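Belport Kitchen Words, version 2
By Nhi Lã, October 12, 2021

A word list of kitchen and home terms in English and Vietnamese.

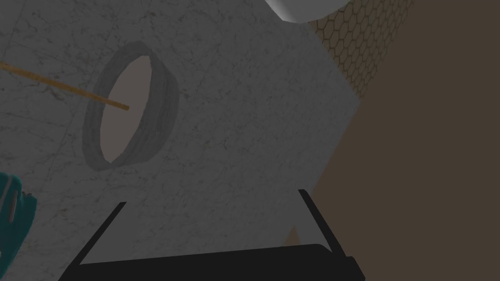 Contents
The list has 2,288 entries. 398 of them have a sample sentence. Each line is the English word, a tab, then the Vietnamese word.

Known problems
Southern spellings are still missing for 40 entries. Please write to me if you find more.

3 comments · 12 shares

Related
Drenine Street Names
Kustport Market Prices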